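Open morning at the Korngate laundry, Mesine

We got to Korngate just before ten on the Sunday and the car park was already full, so we left the car on Brophy Lane and walked back. Entry was free. You sign in at the desk and get a sticker with your group number on it.

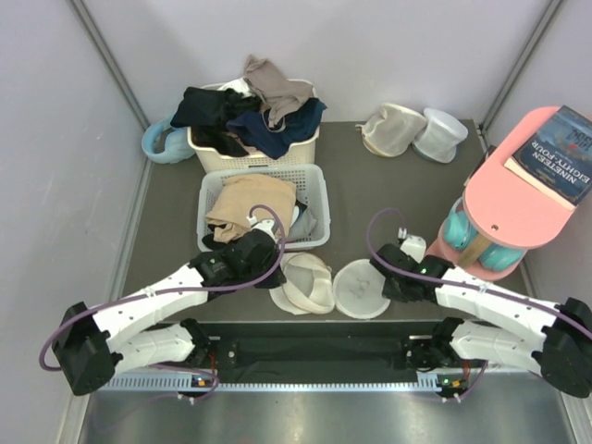 Our group was number 3 and we were taken round by Bríd Mulcahy, who has worked in the sorting hall for a long time and plainly knows it well. She started with how household washing comes in. Most of it arrives in whatever the customer keeps at home, usually a plastic basket piled well over the top, with sleeves and legs hanging down the sides. Darks and whites are nearly always in together. They are separated before anything else is done, and small white things get special attention, as they tend to end up tucked in among the dark clothes and come out grey.

Mesh bags were the next subject. Korngate likes customers to use them for socks and underwear, and a round one is easier to fill than a flat one. Bríd said to leave a third of the bag empty and to do the zip right up. I have been overfilling mine for years.

After that we saw the washers and the drying room. It was very warm in there and hard to hear, so I missed most of the part about temperatures. The hotel sheets are done on weekdays and the ironing line was switched off, which was a pity. Each bag of hotel linen gets a numbered tag. The one I was handed to look at was 211.

The tour took 2 hours with a stop for tea. There were scones from the Dotorside bakery, gone by the time the last group came through. The toilets are up a flight of stairs, but there is a lift if you ask at the desk.

They are planning another open morning in June. Children are welcome, although ours got bored in the drying room. If you go, wear something light and park on Brophy Lane.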